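Pinstead families settle in for a second night as river road stays shut

People in Pinstead are getting ready for another night without mains power after the hillside above the river road gave way in heavy rain, taking a long stretch of the only sealed route into the village along with it.

The slip came down shortly before dawn, after the wettest August spell that many in the valley can remember, and it brought a line of power poles with it. Pinstead and the farms beyond it are home to fewer than 1000 people, and most of them have stayed put, which seems to suit them well enough. The hall has been open since breakfast on the first morning, the big gas rings in the kitchen have hardly been off, and anyone who wanders in is likely to be handed a bowl of something before they have got their coat unbuttoned.

Lanying Ding, who runs the village shop, has been keeping a list of who needs what and sending it across the hill by radio each afternoon. She said the first night was the hardest, mostly for the older residents who could hear the bank moving in the dark and had no way of telling how close it was.

"You lie there and you listen," she said. "Then it gets light and you see your neighbour's chimney smoking and you feel a good deal better about things." 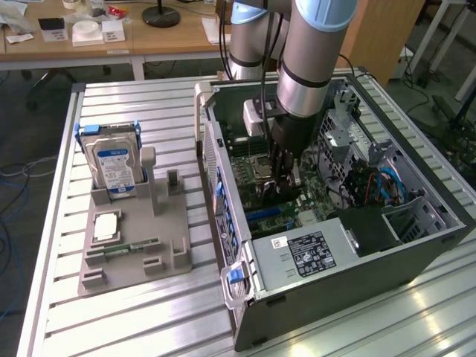 Power is the thing people ask about first, and the answer for now is that it will be a few days yet. Line crews have reached the Sindell side of the slip on foot and found more damage than they had hoped for, with the ground still too soft to carry a truck. In the meantime the hall has a generator, and there is a rota for charging phones and lamps, with medical equipment always going to the front of the queue. Residents are being asked to leave bigger things switched off at the wall until the supply has settled, and that goes for fridges, heat pumps and the sort of desktop computer that comes in a metal tower, with a motherboard and its slots inside that won't thank you for a surge. Anyone whose machine got damp when the water came up should leave it unplugged and have it looked at first.

Seventeen households on the low side of the village were asked to move out as a precaution, and all of them have found beds with friends or at the old schoolhouse, which was built in 1931 and has seen out a fair few floods in its time. Purificación Pastor, whose family is among them, said her children were treating the whole business as a holiday — she was less sure about that herself, but the soup had been very good.

A farm track over the back of Jonik hill is open to four-wheel drives in daylight only, between eight in the morning and four in the afternoon. Drivers are asked to check in at the hall before setting off. Tap water should still be boiled before drinking.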